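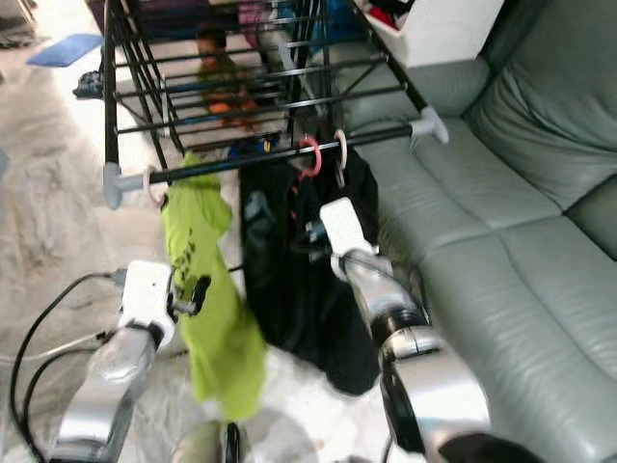 Katene Laundry Kit - FAQ

Quick answers, more coming when we get a minute. Last touched in July.

What is it?
Two-arm home robot add-on from Triltberg. Hangs clothes, takes them down, moves them along the rack. No washing, no ironing.

Does it need a special rack?
No. Ordinary folding rack, ordinary plastic hangers. Rods up to 127 cm off the floor. Higher than that, no.

What clothes can it do?
T-shirts, tops, light pants, kids stuff. Bedsheets no. Anything with lots of straps, please dont.

How much room?
It'll work next to a couch. Leave 26 inches on the side the robot stands. Keep cables out of the wheel path.

Kids and pets in the room?
Keep them out of arm's reach while it's running. Big red button in the app stops both arms. So does the one on the base.

Is it fast?
Nope. Run it while you do something else. Faster mode is in testing at our Gultitz shop, no date yet.

Does it fold?
Separate pack, called Drernolano. $166. Needs a table.

Price?
$267 a month, rental only for now. Setup visit included. Cancel whenever, we pick it up.

It dropped a shirt. Now what?
Pick it up, put it back on the hanger, tap Retry. If it keeps happening clean the gripper fingers with a damp cloth. Still bad, send us the log from teh app (Settings, then Help).

Do you ship outside the US?
Not yet.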